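De: Neema Lukumay
Para: lista Trastos y Relojes
Fecha: 13 de enero de 2019
Asunto: Re: Bolsas para el mercadillo de Brikamano

Vichien Suksawat escribió:

> Hola a todos:
> Me quedan por repartir las bolsas de tela del año pasado, las de color crema con asas azules. Caben bastantes cosas si se abren bien antes de meter nada. Lo que no sé es qué hacer con los despertadores. El que compré en octubre llegó a Pruvthorpe con la campana hundida por culpa de un termo, y no quiero repetir la experiencia.
> ¿Alguien los envuelve? ¿Van arriba o abajo? ¿Los llevamos aparte?
> Vichien

Vichien, los despertadores van arriba. Lo digo con la autoridad de quien los ha puesto abajo 11 veces y ha recogido después los cristalitos con cinta adhesiva.

Te contesto por partes, que el mensaje de Najjar del otro día mezclaba bolsas, mesas y bocadillos y acabamos con dos mesas de menos y bocadillos para un regimiento.

1. La bolsa

Primero lo grande y cilíndrico, luego lo de plástico, que no se queja, y al final lo que tiene esfera. Las paredes de tela hay que separarlas con ganas, porque la lona se cierra sola en cuanto una se gira a buscar la cinta. La mía lleva una pieza blanca con pinta de termo, una cosa rosa chillón que no pienso tasar y un despertador blanco de números negros, de los que se leen desde la otra punta del dormitorio aunque una no quiera.

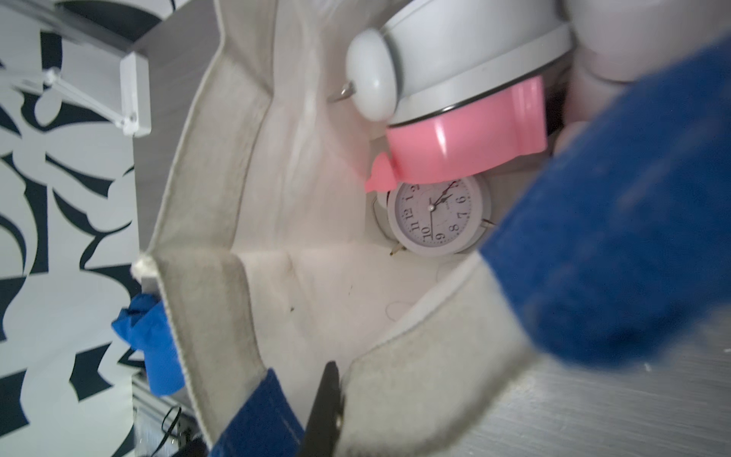
2. Los despertadores

Los de dos campanas son los delicados. Se cogen por el cuerpo, nunca por las campanas, y se dejan de pie si hay sitio. Los de caja negra aguantan mejor tumbados — los míos, al menos — y con un calcetín viejo alrededor viajan como señores. Wosteck vende unas fundas acolchadas para esto. El calcetín hace lo mismo y ya lo tienes en casa, probablemente sin pareja.

De precio, yo no pasaría de 2 euros por los que no marchan. Sé que el catálogo de Najjar habla de «piezas de colección». El catálogo de Najjar también llamaba antigüedad a mi tostadora.

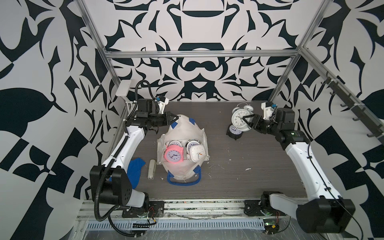 El blanco de dos campanas, bien derecho, y el negro tumbado delante.

La pieza blanca con forma de careta que está en el centro de la mesa no tiene precio puesto. Está algo rozada y manchada, así que la apunto en el lote de «varios» salvo que alguien de la lista la reclame. El lote lleva el número 134, por si queréis buscarlo en la hoja.

De las bolsas, guárdame dos. Y si sobra alguna con la costura del asa entera, tres.

Un abrazo,
Neema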